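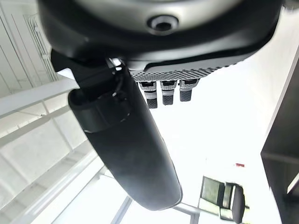

The Delten hand seen from the wrist: thumb, palm pad and three of the fingers.

Equipment review: Delten robotic hand
Prepared for the Tralville equipment planning group by Ingvild Söderlund

Purpose of this review

Departments preparing bids for the coming budget round have asked whether the Delten hand, supplied by Brutent, is a sound purchase for small laboratories and training workshops. The hand was kept on loan at Tralville for 19 working days. The notes that follow concern cost, upkeep and suitability. Readers who need force and speed measurements should ask Signe Sandberg for the separate bench report.

Build and finish

The housing is a smooth black shell, rounded on the underside, and it wipes clean with little effort. The palm carries a textured pad with a fine dotted pattern, and the fingertips have a darker textured surface of their own. Both gave a secure hold on card boxes and plastic bottles. Results on polished metal were less even, and two of our testers asked for a softer fingertip.

The thumb is long and gave us a wide reach across the palm. We have one reservation. A thin black cable loops out near the base of the thumb, and in a crowded cell this is a likely place for snagging. Brutent offers a sleeve for it, but the sleeve is not part of the standard package and must be ordered separately.

Controls and software

Setting up took one morning. The supplied software is plain and well organised, and staff with no previous experience were able to record and replay a simple grasp by the afternoon. The manual is weaker. Its section on calibration refers to menus that were renamed in a later release, and Armelle Maillard had to telephone the supplier twice before the work could go on.

Costs to be planned for

The purchase price should not be read as the full cost. On the quotation we received, a set of replacement pads is listed at £477 and the annual service plan at £829. The plan covers inspection and one return to the workshop, with carriage charged on top. Departments should enter both sums as recurring lines - the pads in particular, as ours showed visible wear by the end of the loan.

Delivery was quoted at 13 weeks. An order placed after October is therefore unlikely to arrive in time for use in the spring term, and bids should be dated with this in mind.

The mounting plate is a further matter. The hand was supplied with a plate for the Ichikawa arm, which Tralville already owns. Departments with other arms will need an adapter, and Brutent was unable to give us a firm price for one. Brayden Robichaud has asked for a written figure and will pass it on to budget holders when it is received.

Comparison with a simple gripper

For picking and placing a single type of part, a two-jaw gripper remains the better use of funds. It costs less to buy and can be repaired in house. The Delten hand earns its price where objects vary from one task to the next, or where students are expected to study grasping as a subject.

Recommendation

Purchase is recommended for teaching and research use, on condition that pads, service and the cable sleeve are included in the original bid. It is not recommended for routine handling work. Departments that expect to use the hand for less than one term in the year should consider a shared booking - Tyra Kristiansen holds the request forms and can advise on dates.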